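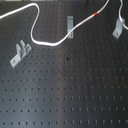 Posted by Marta Koval, 5 September 2025, in Workshops and Hobby Benches

Tidying cables on a breadboard top (the optical kind!)

Hello all, I hope this is the right corner of the site. I have a dark grey optical breadboard, the sort with rows and rows of little threaded holes, and I've been using it as a bench top in the back room since April. I love it. You can bolt a bracket down more or less wherever you fancy, move it the next day, and bolt it down again. What I haven't got the hang of is the cables. I've got white ones wandering over the far half of the plate, one of them in a great big S, and it runs right in front of one of my upright brackets before heading off the back. Every time I reach over to move something I catch it with my sleeve, and it's a stiffish cord so it springs back into whatever shape it likes.

I don't want to stick anything to the surface if I can help it. My neighbour in Dusdale gave me a roll of sticky pads and I'm frightened of the gum getting into the holes. Is there a way of using the holes themselves? And should I be shortening the cable or just coiling the spare?

adel_bench

Lovely things, those plates, and yes, do use the holes, you've got hundreds of them sitting there. I use plastic P-clips, the little loops with one screw hole. Pop the cable in the loop, put a short screw through and nip it up gently. Take one of your bracket screws to the shop with you, as there are metric and imperial plates about and the wrong thread will chew up the hole. I bought a bag of 100 clips and have given half of them away.

Start from where the cable comes onto the plate and put a clip near the edge, then another just before it reaches your first bracket, and take it round behind instead of across the front. Don't pull it tight between them. A gentle curve is fine, and a cord that has been kept in a loop for months won't lie dead straight anyway, however much you scold it.

I'd leave the length alone. Coil the spare loosely off the back of the bench and hold it with a strip of hook-and-loop.

Stiltau

just velcro it to the bracket, two minutes

Grīnberga

I'd be a bit wary of strapping it to a bracket if the brackets get moved as often as Marta says, you'd be undoing it every time. I did that for ages and got very cross. Clips for me too.

One small thing to add: with two white cables much alike, put a bit of coloured tape on each, near both ends. I see one of yours has a red band on it already, so perhaps blue or yellow for the other. And keep the sticky pads for the underside of the shelf!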